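Storage and Sorting for Shared Rooms
Course handout, week 2: Containers, and why see-through is not always best
Tutor: Khrystyna Pylypenko

Welcome back! Last week we measured cupboards, and I know a few of you went home and measured far more than the homework asked for (Farzad, I loved the airing cupboard). This week we get to the part I look forward to most, the bins themselves. It sounds like a small subject. Give it an evening and you'll start noticing containers in every shop, surgery and school you walk into.

Please read this before the session and bring a pencil. The activity at the end needs one loose collection of small things from home: pens, batteries, hair clips, whatever has got out of hand.

1. Three kinds of wall

Plastic bins of the open-topped sort come in three broad kinds, and we'll use the same words for them all term.

Clear. You see the contents from across the room. Lovely for craft supplies, spare cables, anything people hunt for. The drawback is that you see the contents from across the room! A clear bin of mixed odds and ends looks messy even when it's properly sorted, and on an open shelf a row of them can make a tidy room feel busy.

Translucent. Tinted or frosted, so you get shape and colour but little detail. You can tell whether the bin is empty, and often whether the thing you want is the long one or the round one. I'm very fond of these for shared rooms.

Opaque. Calm to look at, and hopeless without a label. Use them for things that stay put: spare stationery, winter kit, the December decorations.

In Drenolley, the community office we use as our running case this term, the first set-up was opaque throughout. It looked wonderful for a fortnight. Then people stopped putting things back, and when Ladan Akbari asked them about it they all gave much the same reply: they couldn't remember which bin was which, so they left things on the nearest table. Swapping the most-used bins for clear and translucent ones did more good than any number of polite notices.

2. Reading a row of bins

When you set bins side by side, look at the row as a whole before you fill anything. Do the heights match? Can a hand get into each handle without knocking the next bin along? Will you be able to tell them apart from the doorway?

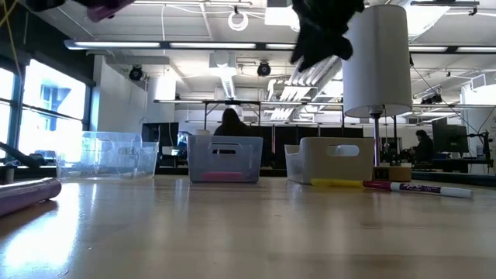 Photo: Radu Ciobanu / Sistenar course library

A clear bin, a translucent blue-grey one and an opaque beige one make a good teaching set, as you get all three walls in one glance. Notice how much the pink item in the middle bin gives away through the front. You couldn't name it with confidence, but you know something is in there and you know its colour, and for many jobs that is plenty. Try asking the same question of the beige bin and you're stuck until you walk over and look in.

Have a look at the handles too. Cut-out handles are worth having on any bin that will be lifted down from a shelf. They do let dust and very small things through, so keep paper clips and beads in a lidded pot inside.

And then there are the pens. Markers left lying on the table are the classic stray item, and every shared room I've ever worked in has them. They roll, they get borrowed, they're too small to feel worth a trip to the cupboard. We'll use them for the activity.

3. Choosing by habit

Kaiwen Meng's rule from last year's group has stuck with me, and I pass it on with thanks: sort by how often, then by what. Put the daily things in the bin that is easiest to see into and easiest to reach. Weekly things go next to it. Anything rarer can go in an opaque bin with a large label on the short side and another on the long side, in case someone puts it back the other way round.

A few working notes:

Leave the top quarter of each bin empty. A full bin is one nobody wants to put things into.
Give each bin one plain name. "Pens" is better than "Writing and drawing equipment".
Write labels in letters you can read from two strides away.
Test the row with a person who wasn't there when you sorted it.

4. Activity: the marker problem (in pairs)

Tip your loose collection on to the table between you. One of you sorts it into the three kinds of bin without explaining the choices. The other then has to find five things as the first calls them out. Swap over, using the same things and a different arrangement.

Jot down where you hesitated. The hesitations are the interesting bit – they usually point to a bin that holds two ideas at once, such as "pens and also tape".

5. For next time

Sketch one shelf at home or at work and mark each container C, T or O. Then change one of them and see what happens over the week. Bring the sketch, however scruffy. We'll pin them all up and have a proper look, and Radu is bringing his label samples!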